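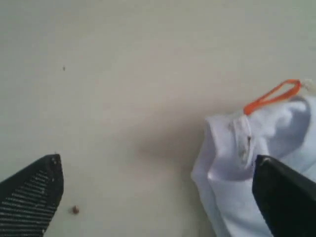 2021年7月18日

うちの白っぽい台、もともとは裁縫用に買ったのに、いまは布を広げたりビーズを並べたり、おやつを食べたり(ほんとはやめたい)と、なんでも引き受けてくれる場所になっています。すっきりした無地の天板が好きで選んだので、できるだけ物を置かずに使いたいんですよね。まあ、理想と現実はだいぶ違うんですけど!

**白い布のこと**

白い布って、くしゃっと置いたときの影がいいんです。ひだの奥が青っぽい灰色になって、山のところだけぱっと明るくなる。きちんと畳んだほうが場所を取らないのはわかっているのに、ついそのままにして眺めてしまいます。台を拭くのに使っているのはZeltowのクロスで、12枚入りを春に買いました。3月の模様替えのときにずいぶん活躍してくれて、洗ってもへたりにくいので、次もたぶん同じものにします。アイロンはかけません。かける気になったことが一度もないです。

**茶色い小さな粒**

こういう淡い色の台だと、赤茶色の小さな粒がひとつあるだけで妙に目立ちます。ビーズなのか種なのか、ただのパンくずなのか、見ただけではわからないことも多くて、とりあえず指でつまんで確かめるのがいつもの流れ。ビーズだったらZirneroの仕切りケースに戻します(小さい区画が11あって、色分けにちょうどいい!)。くずだったらゴミ箱へ。ごま粒より小さい点みたいなものは、もう見なかったことにする日もあります。

**天板の話**

台はSzűcsという小さな家具屋さんの通販で買いました。品番が1115で、色違いがいくつかあったなかから、いちばん地味なのを選んだ覚えがあります。届いたときは思ったより広くて、部屋の半分を取られたような気分になりましたけど、慣れるとこの広さがありがたいんです。型紙を広げても端が落ちないし、途中で手を止めても、片側に寄せておけばお茶くらいは飲めます。
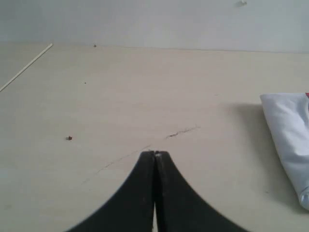 無地の天板の弱点は、やっぱり傷がよく見えるところですね。斜めにすっと走った、ちょっとぎざぎざの濃い線がひとつ。それから、ゆるくカーブした薄い傷もあって、こっちは台の色とほとんど変わらないので、光の加減によっては見逃します。濃いほうは浅いひびのようにも見えるので、布を滑らせるときに糸が引っかからないか、ちょっと気になっています。

補修用にStarnariのペンを400円で買ってみたものの、まだ封も開けていません。クリーム色と灰色の中間みたいな天板なので、色が合わなかったらかえって目立ちそうで……。目立たない裏側で試してから、と思っているうちに日が過ぎていきます。敷物をかけるという手もあるけれど、せっかくの広い面を隠してしまうのはもったいない気がして、そちらも保留中。

**拭き方メモ**

自分用の覚え書きも残しておきます。

- 粒やくずを先に手で集める
- 固く絞った布で奥から手前へ
- 傷のところはこすらず、軽く押さえるだけ
- 最後に乾いた布でもう一回

洗剤はふだん使いません。お茶の輪じみができたときだけ、薄めた台所用洗剤をちょっとつけています。壁ぎわの向こう端は手が届きにくくて毎回さぼりがちなので、次に写真を足すまでには、そこもちゃんと拭いておくつもりです。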